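Chapter 8
Placement Faults in Stacking Cells

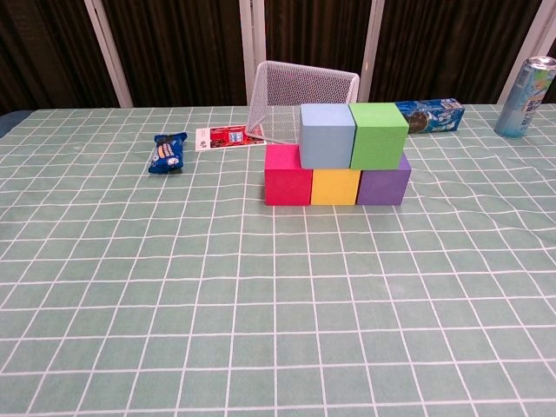

Figure 8.1. Five foam cubes in two levels, each upper cube resting across two lower ones.

A stacking cell can fail without raising an alarm. The fault studied in this chapter occurred in the Stamurex cell, where an arm built two-level stacks of foam cubes from a stored list of positions. The controller, a Curorov unit, logged 334 cycles as complete. Later inspection found that 21 fewer stacks, 313 in all, met the placement limits.

The cause was a height error. After a change of tablecloth, the table surface was not measured again, and the arm released upper cubes before they touched the row below. Foam hides this kind of error well. A cube dropped a short distance may settle in place, tip, or push a lower cube out of line. The controller checked only that the gripper had opened.

Section 8.1 defines release height and contact height. Section 8.2 covers the grid as a position reference and the effect of wrinkles in the cloth. Section 8.3 deals with objects left within reach of the arm, such as cans and boxes, and with the stop distance required around them. The fault log is reprinted in Section 8.4, beginning at cycle 87.

Readers should know the coordinate frames introduced in Chapter 5.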